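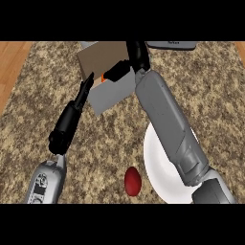 Chapter 2

Estimating the Cost of a Two-Arm Work Cell

The purchase price of a robot arm is the figure most often quoted in a budget request and the one that least often decides whether the request was sound. A planner who doubles the price of a single arm and calls the result a two-arm budget has left out the shared controller, the second gripper, the larger mounting structure, and the engineering time needed to keep one arm out of the path of the other. The last item is commonly the largest. When two grippers close in on the same cardboard box from opposite sides, each arm takes up space that the other might need, and a long forearm segment can pass over a plate that a later step of the task has to reach. A conflict of this kind costs little to find in simulation. Found after the mounts have been bolted down, it becomes a change order.

This chapter treats the planning of small work cells in which two arms share one surface. Readers should be familiar with the single-arm cost sheet developed in Chapter 1, since the same line headings are used here. Payload and cycle time are taken as given. The methods for deriving them from a task description are covered later, in the chapter on specification.

2.1 Scope of the Estimate

An equipment estimate has a boundary, and the boundary must be written down before any supplier is contacted. In this book the cell includes the arms, the grippers, the controller, the mounting structure, guarding, cabling, and all software licensed to run the cell. It excludes the building, the general power supply, and the wages of operators after acceptance. Training before acceptance is included.

Simulation belongs inside the boundary. Many organizations charge it to a general engineering account, where it does not appear against the project it serves. The effect is to make projects with good simulation look the same as projects with none. Soledad Aranda's cost sheet, used throughout this chapter, gives simulation its own line and divides it into model building, task trials, and revision. The revision line is never left at zero. If no revision is expected, the planner enters the smallest unit of time the firm bills and states the reason in the notes column.

2.2 The Hidmont Case

The running case is a packing and sorting cell planned for the Hidmont plant. Two suppliers were invited to quote. Drulton offered a matched pair of arms with a common controller. Sketus offered two independent arms, each with its own controller, at a lower total price. Both quotations were dated 16 January 2019 and both were valid through the end of the following quarter.

The Sketus offer was lower on hardware by 22 percent. Nerea Cantero, the planning engineer, did not enter this difference in the comparison until the integration hours had been estimated for each option. Independent controllers require an added layer to coordinate motion -- in this case a software package from Ibarra, licensed by the year -- and the license had not been part of either quotation. She also allowed 1000 simulated task trials per option before the layout could be frozen. Trials were to vary the starting positions of the objects on the work surface, as objects in the finished cell would not arrive in fixed places.

Three cost groups were then set side by side: hardware, integration, and recurring charges. The worked figures appear in Section 2.5. It is enough to note at this point that the ranking of the two offers depends on the service life assumed for the cell, and that the planner must defend that assumption separately.

2.3 Reach, Overlap, and Floor Area

The shared zone is the region both grippers can enter. It is tempting to make this zone as large as possible, on the view that more overlap gives more freedom. Overlap also has a price. Every part of the shared zone must be covered by the collision checks, and each rule that makes one arm wait for the other adds to the cycle time. The planner should therefore begin with the objects that need two grippers at once, mark where they will be handled, and size the zone from those positions outward.

Objects handled by one arm alone should be placed outside the shared zone where the layout permits.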